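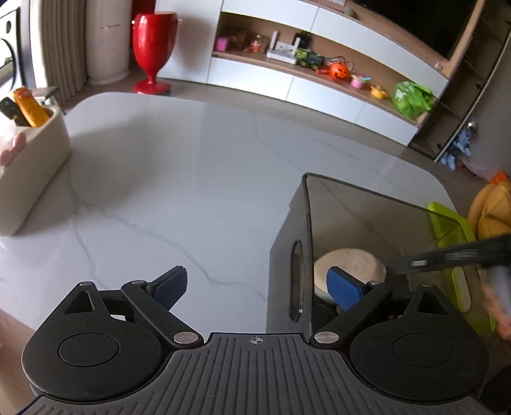

Skorholm 318 Fixed Methane Monitor

Continuous methane monitoring for wellheads, compressor stations and storage tanks

The Skorholm 318 is a fixed monitor that measures methane in open air and logs the readings against wind speed and direction. It is meant for operators who have to report fugitive emissions from oil and gas sites and want measured figures to put beside their calculated ones.

Each unit has a laser sensor, a wind gauge and a data logger in a single housing. It can be fixed to a mast, a fence post or a handrail. A typical well pad needs one unit on each side. Larger sites are planned individually, and we ask for a site drawing before we quote.

How it works

Air passes freely through the open sensing path, so there is no pump or inlet filter to change. When methane rises above the site's background level, the logger marks the time and the wind reading. The Kesine software, supplied with every unit, uses readings from all the monitors on a site to estimate where a leak is and how much gas is escaping. Estimates are given in kilograms per hour, with the uncertainty shown next to each one.

Reports can be exported as a spreadsheet or PDF. Results are kept by source, so venting that was planned (a tank being emptied for inspection, for instance) can be tagged and listed apart from leaks.

Specification

Gas measured: methane
Sensor type: tunable diode laser, open path
Detection limit: 2 ppm above background
Housing: powder-coated aluminium
Height of housing: 700 mm
Power: mains or solar panel with battery
Data connection: mobile network or site Ethernet
Stored data if connection is lost: 68 days

What is in the box

Monitor with wind gauge fitted
Mast bracket and bolts
Power cable
Calibration certificate
Printed installation guide

The solar panel, battery box and mast are sold separately.

Calibration and servicing

The sensor checks itself against a sealed reference cell every night. We recommend a full calibration once a year, either at our Dromumeo workshop or on site by one of our engineers. Loan units are available while yours is away, but please book early for September as many sites have their maintenance shutdown then.

Lenses should be wiped with the cloth provided when the software shows a low signal warning. Do not use solvent.

Replacing an older model

The 318 fits the same bracket as the Kostiuk mast mount. Existing masts can stay in place. Old log files can be imported into Kesine, although wind data recorded by a separate gauge has to be added by hand.

Delivery and orders

Units are built to order. Contact the sales office with your site drawing and preferred power supply for a written quotation. Prices exclude VAT and installation.

Page last updated June 12, 2023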